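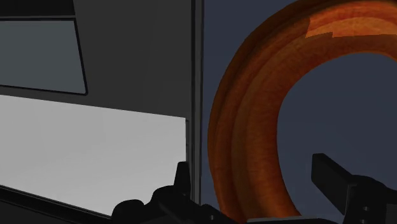

黑色夹爪与橙棕色环形件（渲染图）

室外PoE摄像机拉线、做头、防水、上电排查

写给第一次自己拉室外线的。只讲线和头，不讲选机，不讲镜头，录像机设置最后提几句。赶时间写的，想到哪补到哪，有错留言。

适用情况：室外枪机或者半球，PoE供电，单根网线，从室内交换机拉到墙外、屋檐、立杆。WiFi机不用看。同轴老系统也不用看。

要准备的

室外网线，黑皮，带防紫外线护套，纯铜。一箱305米，院子小的买散线就行。
水晶头，多买点，第一次做废几个很正常
压线钳、剥线刀、测线仪
PoE交换机，我用Ueda的，8口
防水接头套，Watero那种三段式的，每台机一个
自粘防水胶带（橡胶的那种，不是电工胶布）
电工胶布，外层用
扎带，要黑色耐候的，白的晒一个夏天就脆
PVC管或者波纹管
接线盒，每台机一个
标签纸
热熔胶别买，后面说

关于铜包铝：不要用。便宜一截，标签上也写六类，短距离点得亮，拉长了晚上一开红外就掉线。怎么分？剪一段，刀刮芯线，里面发白的就是。或者拿打火机烧一下，纯铜芯不容易断，铝的一弯就折。也可以看秤，同样一箱，轻很多的那箱别要。

先量，后买

别用地图软件量。拿卷尺或者绳子沿着实际走线的路径走一遍，拐弯、上墙、下墙都算进去。每头再留一米多，交换机那头多留点，将来挪柜子用得上。

单根超过100米就不要硬拉了。中间加PoE中继，或者加交换机，或者干脆走光纤。有人说110米也能用，我也见过能用的，冬天能用夏天不能用。不折腾。

我自己最远的一根39米，车库到后门那边，完全没压力。

走线

原则就几条。

离强电远一点。平行走的话至少隔开一个巴掌以上，要交叉就垂直交叉。不要跟220V穿同一根管，哪怕空间够。当地电气规范有要求的按规范。

墙孔打斜的，外低里高。电锤从屋里往外打，稍微朝下。打反了雨水顺着线进屋，墙纸泡一片，别问。

线进孔之前留个滴水弯。就是让线先往下垂一个U形再往上进孔，水流到最低点就滴了，不会跟着线爬进去。摄像机尾线那边同理，也要留。

打完孔穿个套管，线穿好以后用中性硅酮胶封外侧。里侧我不封死，塞点防火泥就行，以后换线好抽。

转弯别折死。弯曲半径大概线径的四倍以上，手上感觉不费力就可以。扎带也别勒太紧，能转动一点点最好。勒变形的线测线仪八个灯照样全亮，跑起来丢包，这种最难查。

立杆：杆子接地要做好，线走杆内。两头都上防雷器，交换机那一侧的一定要接地，不接地等于白买。雷多的地方建议直接光纤到杆下，杆上单独取电。

埋地：穿管。不要直埋普通室外线，老鼠、铁锹都是问题。管子里留一根尼龙绳，下次加线直接拉。

做头

标准568B：白橙 橙 白绿 蓝 白蓝 绿 白棕 棕

两头一样。不要做交叉。不要自己发明顺序，两头一致也不行，线对拆开了串扰很大。

步骤

先把防水套的螺帽、密封圈、主体按顺序穿到线上。先穿！先穿！头压完才想起来的，剪掉重来。我干过不止一次。

剥外皮大约3厘米。旋转剥，别用力切，切到芯线绝缘层就剪掉重剥。

四对线拆开，捋直，按顺序排好，捏紧。有十字骨架的把骨架剪掉，剪到贴外皮。

齐头剪平，留一厘米多一点。

插进水晶头，金属片朝自己，卡扣朝外。从顶端看，八根铜芯都要顶到头。外皮要压进水晶头里面，尾部那个压块必须咬住外皮，咬在芯线上的不合格，风吹几个月就松了。

压。压到底，压两次。

测线仪两头插上，1到8顺序亮。缺灯、乱序，剪掉。不要修。

做屏蔽线的，水晶头也要带屏蔽，排流线接到金属壳，并且只在交换机这端接地。不接地的屏蔽线还不如非屏蔽的，个人意见。

防水接头怎么套

Watero的套件里面一般是：螺帽、夹紧环（带爪的那个）、橡胶密封圈、主体、还有一个小O圈。顺序从线的方向往头的方向：螺帽、密封圈、夹紧环、主体。不同批次可能有出入，以包装袋里那张小纸为准，纸别扔。

O圈套在摄像机尾线的母座上，这个最容易漏。掉地上找不到的也是它。

水晶头插进母座，听到咔一声。主体旋到母座上，转到卡住。然后把夹紧环和密封圈推进去，最后拧螺帽，手拧紧再加一点点，不要上大力钳，塑料的会裂。

有几点：

线太细密封圈抱不住。扁线更不行，别用扁线。线太粗穿不过去的，换大号密封圈，不要拿刀削线皮。

水晶头不要带护套，带了塞不进主体。

尾线上没用的那几个头（DC电源、音频、复位键）也要处理。很多人网口包得严严实实，DC头光着，水从那里进去，照样顺着尾线进机身。DC头插上原配的小盖子，没有盖子就用自粘胶带缠死。

缠胶带

有了防水套还要不要缠？放在接线盒里的不用。暴露在外的，缠。

先自粘胶带。拉长到原来的两倍左右，半叠缠，从下往上，一圈压半圈。从下往上是为了接缝朝下，像瓦片，水往下流不会灌进去。到顶再缠回来一层。缠完用手捏一捏，让它自己粘成一体。

外面再包一层电工胶布，防晒。收尾的时候不要拉，自然贴上去剪断，拉着收尾的过两天会自己翘。

热熔胶不行。太阳一晒软，冬天一冻脱，而且下次要拆的时候你会恨自己。玻璃胶直接糊在水晶头上也不行，酸性的会腐蚀触点。

接线盒

能用就用。摄像机底座配套的那种盒最省心，尾线全收在里面，外面看着也干净。Famura那款枪机配套盒要另买，孔位对得上，不用自己钻。

盒子进线口朝下。侧面进线也可以，加格兰头。上面进线不要。

盒底留一个小排水孔，很多盒子底下有个敲落的薄片，敲掉。盒里多少会有冷凝水，要让它有地方去。

盒盖的胶圈看一下有没有压在槽里。螺丝对角拧。

线在盒里盘一圈，不要盘太多，盖子硬压上去会把水晶头顶歪。

上墙之前先在地上测

这步省不得。线做好，摄像机拿在手里先插上，看灯，看画面，然后再爬梯子。爬上去才发现不通，下来，再爬，半天就没了。

顺便把IP改了，密码改了。出厂IP都一样，一次插一台，改完再插下一台。别一起上电，地址冲突能绕晕你。

贴标签。线的两头都贴，写位置，不要写编号。"后门左"比"C4"有用得多。标签外面包一圈透明胶，墨会掉。

上电，看灯

交换机PoE灯亮、数据灯闪：正常。去看画面。

PoE灯不亮：
先换口。
再换一根短跳线直接接摄像机。亮了就是长线问题，重做头。
还不亮，看摄像机是不是支持标准af/at，有的便宜机是非标24V或者12V的，插标准交换机不认。非标供电的交换机也别拿来乱插标准机，真会烧。

PoE灯亮、数据灯不亮：
一般是1、2、3、6里面有一根没压好。重做头，先做室外那头。

灯都正常，没画面：
电脑跟摄像机不在一个网段。用厂家搜索工具扫一下，或者电脑手动设个同网段地址。
录像机自带PoE口的，摄像机挂在内部网段，你电脑上ping不到是正常的。

白天好，晚上掉：
红外开了电流上来，线压降大。看线是不是铜包铝，看总功率。交换机标的总功率要拿全部摄像机红外全开时的功率加起来算，再留两成多余量。按"8口"去买然后8口全插满，总功率不够，夜里一台一台轮流重启，非常典形。

下雨掉，天晴好：
进水。没别的。先拆室外那个头，看触点有没有发绿。绿了就剪掉重做，母座也绿了用无水酒精加小刷子刷，刷不干净的要换尾线。不要喷了WD之类的就接着用。

隔几分钟掉一次，很规律：
IP冲突，或者交换机的看门狗把它重启了。有的PoE交换机带自动重启功能，摄像机一段时间没流量它就断电再上电。关掉试试。

协商到10M：
在交换机页面里看端口速率，正常100M或者1000M。掉到10M的，线对有问题，或者打开了"延长模式"。那个拨码开关标着250m或者Extend的，拨上去整组口都是10M，4K画面会卡。不需要就拨回来。我一个朋友家里卡了半个多月，就是纸箱蹭到这个开关了。

录像机这边顺手设一下

时间：开NTP，所有摄像机跟录像机对时。差几分钟的录像到用的时候很麻烦。

编码：H.265，码率先按主码流4096试。我家那几台主码流都压到约3,000，车牌在近处还能看清，远处本来也看不清。

Ikusness那个客户端里有"断线报警"，默认是关的，打开。不然哪台掉了你两个星期后才知道。路径在 系统 - 事件 - 异常 里面，版本不一样位置会变，找"异常"两个字。

改完码率记得点保存再点应用，两个按钮，只点一个不生效，不知到谁设计的。

安全上的

梯子要有人扶。一个人在家的时候不要上去。
电锤打墙之前先探一下里面有没有电线水管。
PoE本身电压不高，但做头的时候还是拔掉。带电压头，钳子一短路交换机那个口可能就没了。
下雨天、打雷前后不要动杆上的东西。
镜头别对着邻居窗户和院子。装之前跟人打个招呼。

维护

每年春天看一遍，我一般四月弄。看接线盒胶圈，看扎带脆没脆，看滴水弯还在不在（被风吹直的有），镜头用气吹加镜头布擦，蜘蛛网用长杆鸡毛掸。红外灯晚上招虫，蜘蛛就来，过一阵就得扫。

交换机风扇灰清一下。无风扇的摸一下外壳，烫手就挪个通风的地方。

留言里常问的几个

Elvia Montes问旧线是五类不是超五类，能不能接着用。百兆摄像机，距离短，线没老化，可以。外皮发硬开裂的就换，反正都要爬一次。

Alistair Galbraith问可不可以中间接一下，线短了两米。可以，用带防水的直通头，放盒里，别露天。能整根换最好还是整根。接一个点就多一个以后要查的点，位置记在纸上，贴交换机旁边。

Přemysl Murín问零下很冷的地方胶带还粘不粘。太冷的时候自粘胶带拉不开，缠上去也不合。揣口袋里捂热了再缠，或者等中午。网线也一样，冻硬的时候别使劲折，皮会裂。

还有问凝胶水晶头好不好用的。没用过，用过的来说说。

防雷器型号很多人要，我那个停产了，新的还没定，定了更新在这页。下一页写立杆基础和接地，照片还没整理完。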